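How do I stop colors from bleeding onto a light bedsheet?
Posted by Danica Kubíček, Jul 6, 2025

My daughter has a printed sheet which she loves very much, and last week it came out of the machine with gray shadows on the white parts. I wash at 60 degrees with the towels. Is it possible to save it? I also want to know how to dry it so it does not become stiff.

Ulla Nieminen
Soak it overnight in cool water with oxygen bleach, then wash again alone. Do not put it in the dryer before the gray is gone, the heat makes it permanent. It took me two soakings with a pillowcase in November. 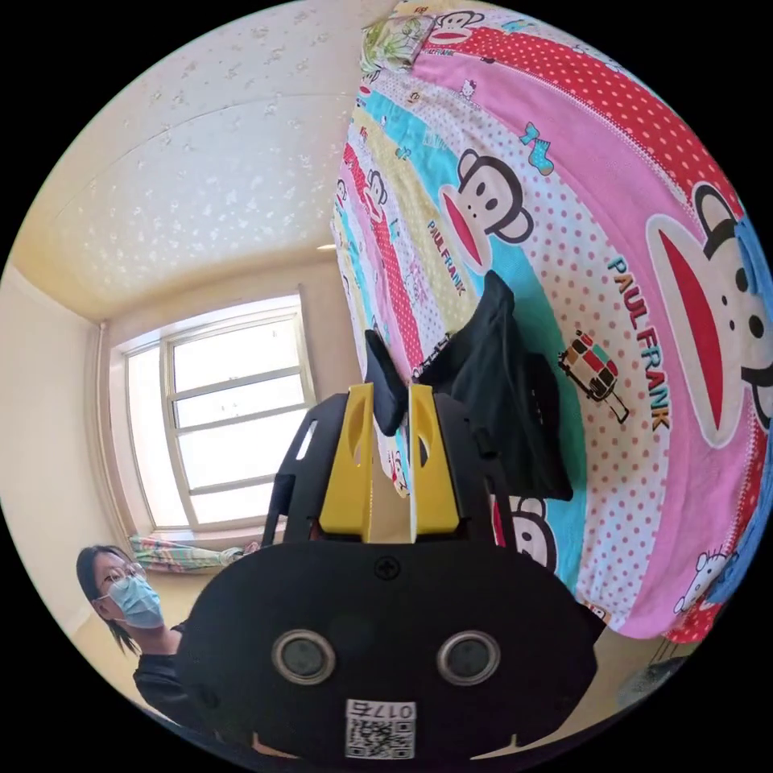
Juraj Beneš
Printed cotton sheets I always wash at 30 or 40, inside out if it is a duvet cover, and never with new dark clothes. Also be careful what you leave lying on the bed. On our Paul Frank sheet with the monkeys there is a bunched black cloth on top of the printed bands, and such a thing is very easy to roll up together with the sheet when you carry all to the wash. I now shake out every sheet before it goes in. For the stiffness, use less detergent. I was using 80 ml and it was too much for our water.

Iolo Parry
just buy color catcher sheets, two per load. works for me mostly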